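My October walk-through list for the rental house, with notes

I own one rental, a two-story place on Swanepoel Street that went up in 2005, and twice a year I go through it with a clipboard. This is the list I use, with my comments from the fall round. It started out as a half page from Telma Domínguez, who managed apartments for years, and I've been adding to it ever since (it's a mess, but it's my mess). Borrow what you like!

1. Smoke alarms, upstairs and down. OK
Pressed the button on every one. The hallway unit chirped at me a second time after I let go, so it got a new battery on the spot. I write the date on the battery with a marker now.

2. Carbon monoxide alarm. REPLACE
It works, but it's past the date printed on the back. I keep forgetting that these expire. New one ordered, and I'll put it up when I come back for the gutters.

3. Stair rail and treads. FIX
The rail wiggles at the bottom bracket. I tightened it last spring and it's loose again, so I think the screw hole is stripped. Going to try a longer screw into the stud. Treads are fine, carpet is tight.

4. Water heater. OK
No rust at the fittings, pan is dry, relief valve pipe points down where it should. I turned the dial back a hair. Tadeo Iturra, my plumber, wants me to flush it every year and I do it every other year, and we've agreed to disagree.
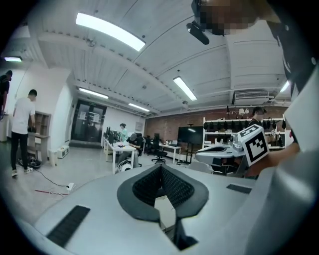

5. Doors, locks and pinch points. MOSTLY OK
Front deadbolt throws smoothly, and the back one needs you to lift the door a little, same as always. I check closet doors, the garage side door and the folding attic ladder for places where a finger could get caught. The ladder is the one I worry about! Anything that narrows down to a slot gets a second look, like the dark gap under the notch of that padded V-shaped jaw up there, and the ladder hinges have gaps a lot like it. I put a strip of yellow tape beside each hinge and told the tenants to hold the rails, never the hinge arms.

6. Outlets near water. ONE FAIL
Kitchen pair tripped and reset the way they should. The upstairs bathroom one tripped and then wouldn't reset, so I shut off the breaker and left a note on the mirror. Trinidad Sepúlveda is coming to swap it (she did the panel too, and labeled every breaker in handwriting a person can read).

7. Dryer vent. CLEANED
Pulled the dryer out and got a grocery bag of lint from the duct. A whole bag! The flap outside opens and closes again. The hose behind the dryer was kinked, and I cut it shorter so it runs straight.

8. Fire extinguisher. OK
Needle in the green, pin in place, hanging by the kitchen door where you can reach it without leaning over the stove. Please don't keep yours over the stove.

9. Windows. OK, with a complaint
Every bedroom window opens all the way and stays up. The one over the driveway was painted shut when I bought the house and it still squeaks like crazy. Candle wax on the tracks helps for a month or so.

10. Outside steps and walkway. WATCH
One slab by the gate has lifted at the corner, enough to catch a toe. I ground down the edge, but the maple root under it isn't going to stop. Got a quote of $1000 to pour a new section, which made me sit down on those same steps for a minute. Asking Renata Figueroa for a second price, her crew did the neighbor's driveway.

11. Gutters. NOT DONE
It was raining and I don't go up a ladder in the rain.

Still to do: rail screw, CO alarm, bathroom outlet, gutters, second quote on the slab. I leave a copy of the finished list on the fridge for the tenants and keep mine in the folder with the furnace receipts. Next round is in April, and I need to remember to bring the long flashlight for the crawl space.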